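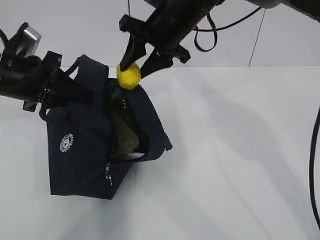
*A navy blue bag with a carrying handle and a zip.*

## How does a story turn into a book?

Have you ever got to the last page of a book and wondered how it came to be a book at all? It takes a good deal longer than you might think, so make yourself comfortable and we'll go through it together.

First of all, somebody has to write the story down. This is called a **draft**, and the first one is nearly always a bit of a muddle. Characters change their names halfway through, and a dog that was brown on Monday morning is spotty by teatime. Never mind! Most writers do 4 or 5 drafts before they let anyone else have a proper look.

Next comes the **editor**. An editor reads very slowly and asks lots of questions, such as "How did the giant get through that tiny door?" The writer goes away, grumbles a little, and mends the door (or shrinks the giant).

Let's follow a story called *The Lanterns of Drumel*. When it reached its publisher, Nolovex, it was 600 pages long – goodness, that's heavy! After all the snipping and tidying it came down to 295, and a whole chapter about soup had to go.

Then a **designer** chooses the letters and the cover, and a **proofreader** hunts for spelling mistakes, even the teeny ones. Only then do the pages go off to the printer, where they are printed on big sheets, folded, trimmed and glued into a cover.

**Word to remember:** a *manuscript* is the writer's own copy of a book, before it has been printed.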